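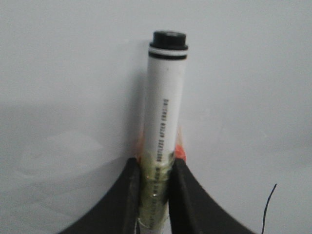 Marker in the two-finger gripper, tape on the lower barrel.

Budgeting a whiteboard writing cell: where should the money go?

Asked in: Automation > Purchasing and planning

I have to put in an equipment request in February for a small arm that writes and wipes on a vertical whiteboard. The ceiling is 3000 for everything except the arm, which we already own. I have two gripper quotes, one from Pakard (parallel, electric, 900) and one from Gendstead (same stroke, force feedback, over twice the price). The pens are ordinary round-barrel dry-wipe markers. At present we build up the barrel with tape to give the fingers something to hold, and I would like to stop doing that.

Is force feedback worth paying for on this job, or should the money go on tooling and cameras? Lead times also matter, as the order has to be placed before the end of the budget year. 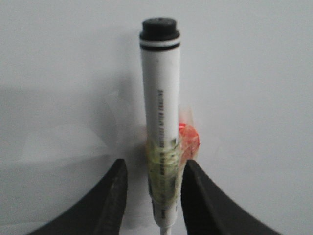
Page 1 of 2

Answer 1 (accepted)

Buy the cheaper gripper and spend on the fingers. Gripping force is rarely the limit with a pen. The usual fault is rotation: a round barrel between two flat faces can pivot under side load, and the tip ends up a few millimetres from where the controller thinks it is. A V-groove finger gives you more lines of contact and centres the barrel on closing.

Tape is fine for trials but should not appear in a budget as a solution. It creeps, and the diameter changes every time someone rewraps it. Cost a printed collar that clamps to the pen and has two flats for the fingers. Get several made, as they will be dropped.

Compliance along the pen axis is a separate matter. Put a light spring in the holder. A spring holder costs far less than a force-sensing gripper and reacts faster than most control loops. Specify the travel first, then the spring rate. 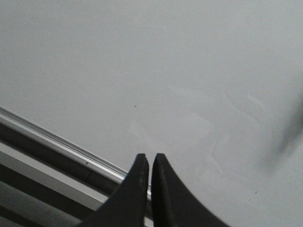
Suggested order of spending

1. Gripper, 900 as quoted. Ask Pakard whether blank fingers are included. If they are extra, get that in writing before you submit.
2. Finger sets and pen collars. Allow for one redesign.
3. Cameras. One fixed on the board and one at the wrist. Do not skip the fixed one, as the wrist view loses the board edge when the arm is close in.
4. Mounts and cable management. Always under-budgeted. A loose cable near the fingers will eventually be caught.
5. Consumables: pens, wipes, cleaning fluid.
6. Whatever is left stays as contingency.

Measure the board before ordering mounts. If it has a tray along the bottom, the fingers need clearance above the lip, and that sets your lowest writing line.

Answer 2

We used Jelik fingers, they were ok. Delivery was 31 days. Check the screw pattern.

Answer 3

I would disagree with the accepted answer on one point. If the same gripper will be used for other work next year, the force feedback may be justified, but the case should be made on that other work and charged to it. For writing alone I agree it is not needed. The Bermúdez catalogue lists a passive compliant wrist that fits between flange and gripper; ask for its payload figure with your gripper mass deducted.
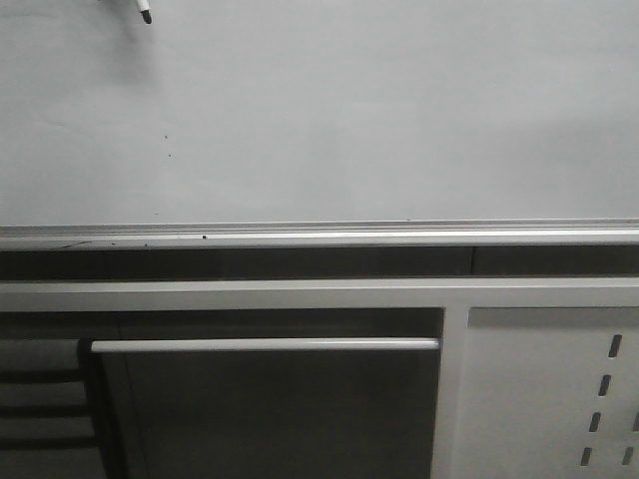 Should spare fingers be on the same order as the gripper?

Put them on the same order. One spare pair is enough to start with, and a single delivery charge is easier to get through purchasing than two.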